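Home / Reports / Visits / Gilis stone yard

Visit to the Gilis stone yard and worktop shop, June

The group met at the weighbridge at 8.40 am. Hendrik Oosthuizen, the yard foreman, gave the safety briefing and issued ear defenders. The visit covered block storage, primary sawing, resin treatment, polishing and the templating room, in that order. The showroom was left until after lunch.

Blocks arrive by road from the port and are stored outdoors on timber bearers. Each is marked on two faces with the quarry, the bedding direction and the date of receipt. Marble is kept apart from granite because the two go to different saws. Block 1,316, a brown marble with pale veining, was on the gang saw during our visit. The blades run horizontally with a constant water feed, and the downfeed is set by hand for each block. Oosthuizen sets it lower for veined stone, as the blades tend to wander where hardness changes along the cut.

Sawn slabs are racked on edge and dried before resin is applied. The yard uses a two-part epoxy from Erodska, spread by squeegee over a mesh backing on the reverse and without mesh on the face. Curing takes place in a tower oven. Slabs with open veins get a second face coat. Zodwa Khumalo runs this section and showed us a rejected slab in which the resin had skinned over before filling the fissure beneath. It will be cut down for window sills.

Polishing is done on a Rampersad line with successive heads. Marble passes through at a slower belt speed than granite and finishes on a fine felt. Honed slabs leave the line early and are brushed. Gloss is checked with a meter at the four corners and the centre, and the readings are written on the slab edge in wax pencil.

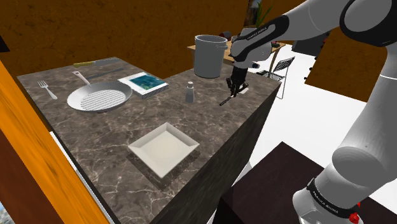

Does a polished marble worktop need sealing if the slab has already been resined?

Resin fills fissures and open veins but leaves the body of the stone porous, so a penetrating sealer is still applied after cutting and again at intervals in use. Sealer slows the uptake of oil and wine. It has no effect on etching by lemon juice or vinegar, which attack the calcite itself.

In the templating room, Jacobus Ntuli described the rules for cut-outs. Internal corners are never cut square; a core hole is drilled first and the saw cuts run into it. The strip in front of a hob must be at least 100 mm wide, and on brown marble he prefers more. Overhangs are reviewed individually. Joints are placed away from sinks where the slab length allows, and veins are matched on screen from slab scans before cutting.

Slurry from all the saws goes to a settling tank of 2,000 litres and then to a filter press. The water is reused. The pressed cake currently goes to landfill, though a trial with a brickworks is under discussion.

Parking is limited and the canteen closes at 1.30 pm. Requests for the next visit should go to Sipho Coetzee.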